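About Fultico

Home > Company > About Us

Fultico furnishes bedrooms for boarding schools, colleges and staff residences. The company was founded in a rented workshop on Desjardins Street, where it repaired bed frames and wardrobes for two local schools. Repair remains part of the business. New furniture, bedding and carpeting were added as clients asked for them, and the company now supplies complete rooms.

Fultico employs 74 people at its workshop, warehouse and offices. It serves 117 institutions under standing agreements and accepts single orders from others when the production schedule allows.

How We Work

Every order begins with a visit to the building. Our surveyors measure each room type, note the position of windows, radiators and outlets, and record the width of doors and stairways. A written proposal follows, with drawings and a price per room. Clients are asked to approve one finished room before the rest of the order goes into production.
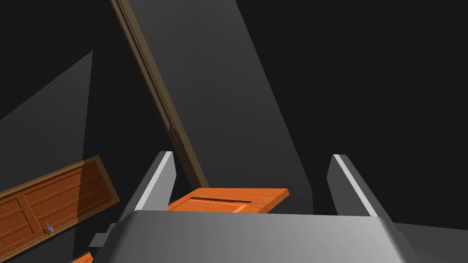 Edges and corners receive particular attention in our workshop. Furniture in a shared residence is moved often and seldom with care, and a sharp edge will chip long before the surface around it shows wear. For this reason our standard calls for a softened edge on every exposed panel. A beveled rim, like the one on the orange board shown, is among the choices offered to clients, together with a plain rounded edge and a square edge with a light chamfer. Samples of all three are sent with the proposal and may be kept.

Replacement parts are held for as long as a range is in use by any client. The Dretance range, our oldest, still has 568 separate parts in stock, including drawer runners and shelf pins that have not changed since the range was introduced. Parts ordered before noon are sent the same day.

Bedding and Color

Fultico does not set a house style. Schools often wish to use their own colors, and residences for adult staff tend to ask for something quieter. Our textile office advises on how colors hold up in the laundry and how patterns hide everyday marks. Plaids and small checks remain the most requested blanket patterns, with green and navy well ahead of other colors.
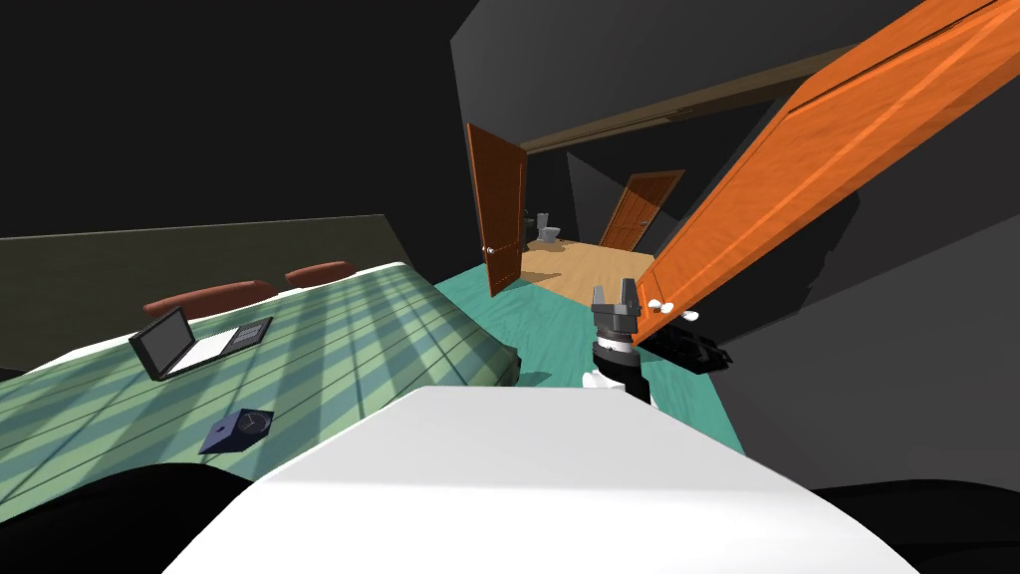 Green plaid blanket with reddish-brown pillows; teal carpet.

Blankets, pillows and mattress covers are sold separately from furniture, and clients are free to buy them elsewhere. Those who order bedding through Fultico receive a care sheet for their laundry staff and a yearly count of items due for replacement.

The Clorkus Apprenticeship

Each June the company takes on new apprentices through the Clorkus program, named for the building in which our training benches are kept. The program lasts three years and covers joinery, upholstery and installation. Apprentices are paid from the first day and spend one day each week in classroom study. Some 170 people have completed the program, and many of our present bench supervisors are among them.

Applicants need no earlier experience. They should be able to read a simple drawing and be willing to travel — installation work takes apprentices away from home for several weeks each summer, when school residences are vacant.

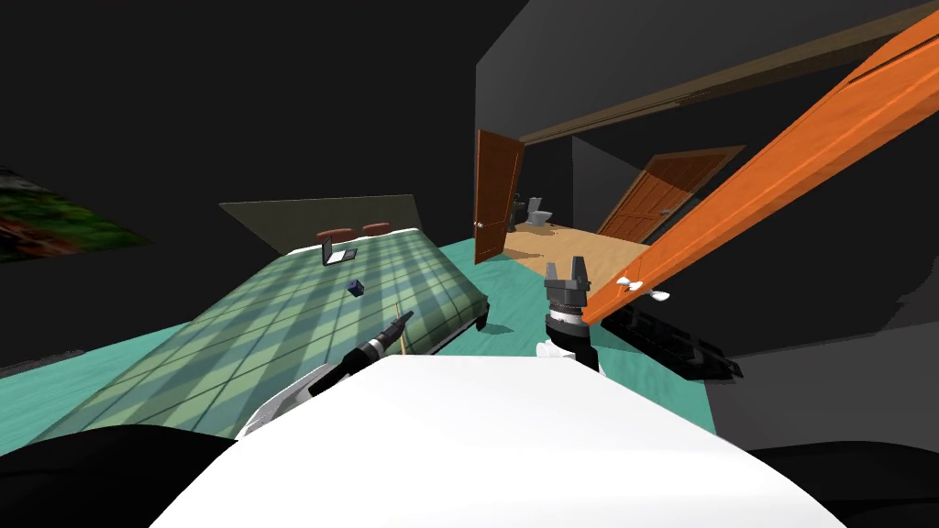

Travel and lodging during this period are paid by the company. Apprentices work in pairs with an experienced installer and are not assigned to a site alone until their final year.

Returns and Reuse

Clients replacing older furniture may ask Fultico to remove it. Sound pieces are repaired and offered at reduced prices to smaller schools. Pieces beyond repair are taken apart, and the hardware is sorted for use in our own repair shop.

Contact

Inquiries about new orders should be sent to the sales office through the form on the Contact page. Requests for parts should give the range name and the number stamped inside the drawer or door.

Page last reviewed 03/10/2024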